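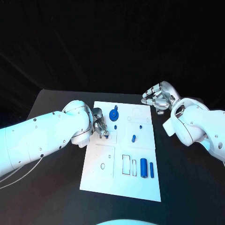
Slide 1: A place for every part

Thank Eldana Jemal for the introduction. Say who I am: Bereket Beyene, packing and kitting at Lurkmont. The talk is on marked-out layouts for small parts, and how we draw the outlines. Questions at the end, but shout if you can't hear me at the back.

Slide 2: Where we started

We packed the Zalberg kits straight out of tubs. Pegs in one, discs in another, pins in whatever was clean. People knew the list by heart and mostly got it right.

Last year we sent out 3,360 kits and had 370 complaints. Leave the numbers up for a moment. Most were a missing part. A few were the right part in the wrong size, and those took longer to sort out because the customer had often started building.

Mention the July order for Amadi. Don't go into the whole story unless asked.

Slide 3: Drawing the outline

First attempt was a photocopy of the parts themselves, laid on the glass. Quick, but the edges came out fuzzy and tall parts threw a shadow that made them look bigger than they were. We now draw round each part by hand, measure it, and redraw it on the computer.

Line weight matters. Too thin and you can't find it under the shop lights. Too thick and a small peg seems to fit anywhere inside it.

Leave a gap round the part — enough to get your fingers in.

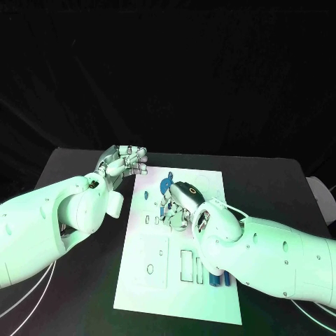
The gap is also what decides how big the whole layout ends up. Our first one was 300 mm wide and everything was jammed together, so picking up one part knocked the next. We went wider and lost a bit of bench. People grumbled for a week and then stopped.

Ask the room: who has something like this at work already? Tool boards count.

Slide 4: Colour

Keep the base plain and let the parts be the strong colour. We tried a grey base with grey parts from Ziltex and it was hopeless by mid-afternoon. If the parts are dark, use a white base. If you can't change either, change the lamp. 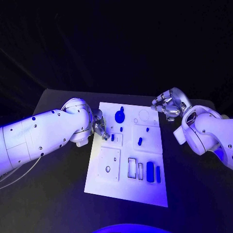
Blue parts on a white board, with the round knob near the top.

Pause here. Let them look at the slide before moving on.

Slide 5: Flat outline or cut-out?

Flat printing is cheap and you can change it the same day. Cut-outs hold the part still and you can carry the board across the room. We use flat for trial runs and cut-outs once the kit list has settled.

Do not promise costs. Ours were done in-house.

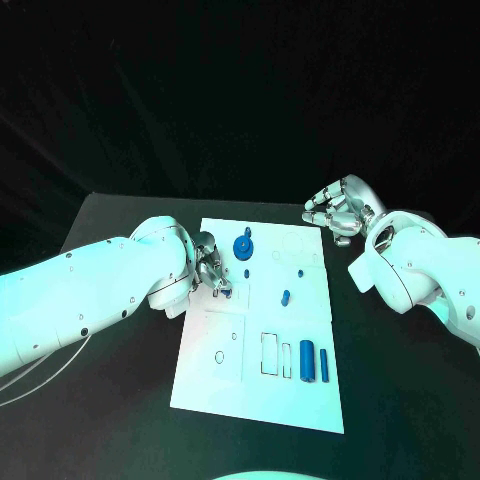
The hardest parts to mark are the ones that can sit more than one way. A peg has a different outline standing up from the one it has lying down, and you have to choose. Point to the pin with the wider head, tilted on its side in the middle, then to the small blue pegs standing upright. We settled on the way the part rests when you let go of it, and put a note next to any exception. Rounds are easier, but similar circles need care: point to the large circular outline with a smaller one on either side of it.

Slide 6: What to try first

Pick one kit. Print the layout on paper, tape it to the bench and leave it there for a fortnight. Write corrections on the sheet itself in pen.

Wind up with 3 minutes left for questions. Spare printed layouts are in the blue folder by the door, and Eldana has the sign-up list for the afternoon session.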